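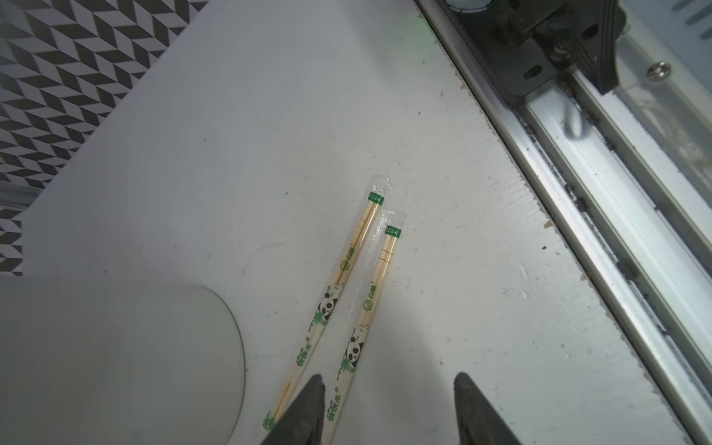
I went to the spring open day at Koskela in March mostly because it was free and the train was already paid for. The leaflet promised "a full place setting, from sleeve to shelf," and I have been to enough housewares events to know what that usually means: a lot of plates, a coffee urn and someone telling you that the way you have been storing your glasses is wrong.

It was held in the old Varelar building, up two flights of stairs and past a display of trays. The sign at the door said they had 290 pieces of tableware in the house. I took their word for it. Most of it was in cabinets with the lights off.

Selim Baysal gave the welcome talk. He is pleasant and he knows his stock, but he spent a long time on disposable chopsticks. His case was that a throwaway pair deserves the same place on the table as a china plate, and that the plastic sleeve is part of the setting. I don't buy it. The ones they had out came in clear sleeves with a cartoon panda and bamboo leaves printed in green, and I grant you they are cheerful. My kids would fight over them. But a sealed plastic sleeve next to a proper plate looks like the takeout arrived early, and you still have to find somewhere to put it once the chopsticks are out.

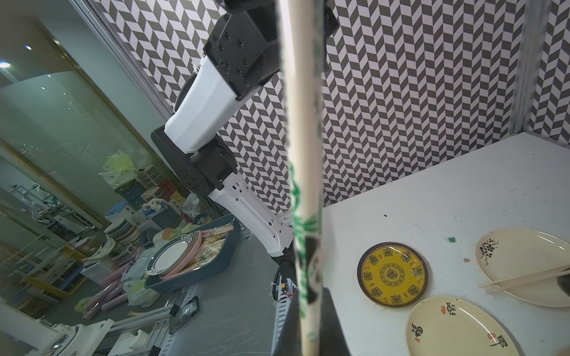 The plates were a better argument. I liked the round yellow one with the dark brown rim a good deal more than I expected to. It has a medallion in the center and a ring of black emblems with little red marks between them, and it would stand up to a noisy tablecloth. Selim called the pattern "timeless." I would call it busy, in a good way. There was a cream oval as well, the sort of plate you reach for when there is fish.

What I could not get anyone to tell me was the price. I asked at the desk and was sent to the trays. I asked at the trays and was given a Fullska catalog, which lists the pieces by weight.

After the coffee (weak, and 12 of us to one small milk jug) we moved on to hanging storage. This was the part I had come for. Our cabinet at home is shallow, and we lose a glass or a cup every winter to somebody reaching past it.

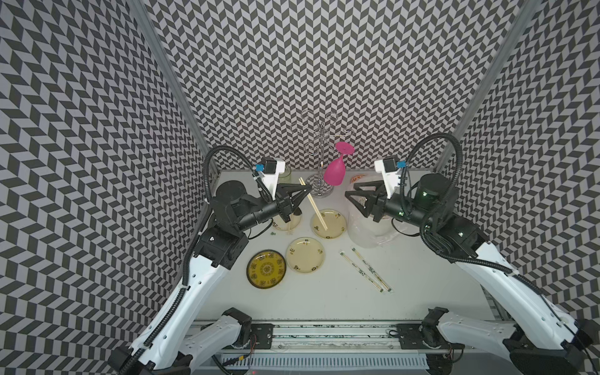 *The cup tree at the back of the table, all scrolls and curls.*

My trouble with cup trees is the same as it has always been. The hooks look lovely bare. Load them with the mugs people own, with thick handles and somebody's name on the side, and you can't see a single curl. Valtteri Karppinen, who looks after the storage range, said the scrolls keep a handle from sliding off. Maybe so. A plain bent hook does that too, and you can dust it in one wipe.

I also asked him about weight. The catalog gives a Plarton stand 36 ounces, and Valtteri thought that was plenty for a round base. I would like to see it with every mug on the same side, which is how it would end up in my kitchen by the second morning.
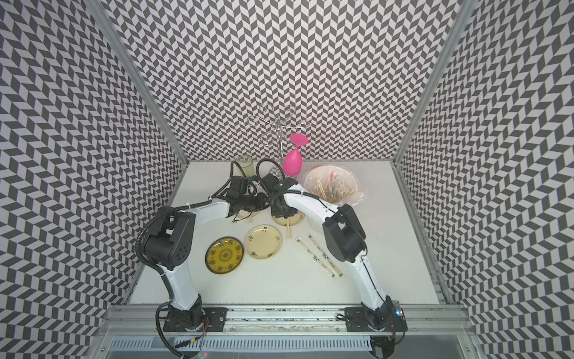 Glasses are another matter, and there I came around a little. A wine glass hung upside down by its foot keeps the dust out of the bowl, and a bright pink one looks better hanging than it ever will standing in a row behind the cereal bowls. Hung up like that it is also within reach of every elbow in the house. Valtteri's advice was to keep the rack well back on the counter. Our counter does not have a well back. It has a toaster.

The last half hour was supposed to be questions, but it drifted into people comparing dishwashers. A woman from the next town over had strong views on stemware and the top rack, and I wrote down more of what she said than I did of the talk.

Would I go again? If they put prices out, yes. The yellow plate I would buy tomorrow at a fair price, and I may still write to them about it. The panda chopsticks I can live without. As for the stands, I am going to measure the counter first, with the toaster moved.

If you are going, there is parking behind the building, and the side entrance saves you one of the flights of stairs. Bring your own milk.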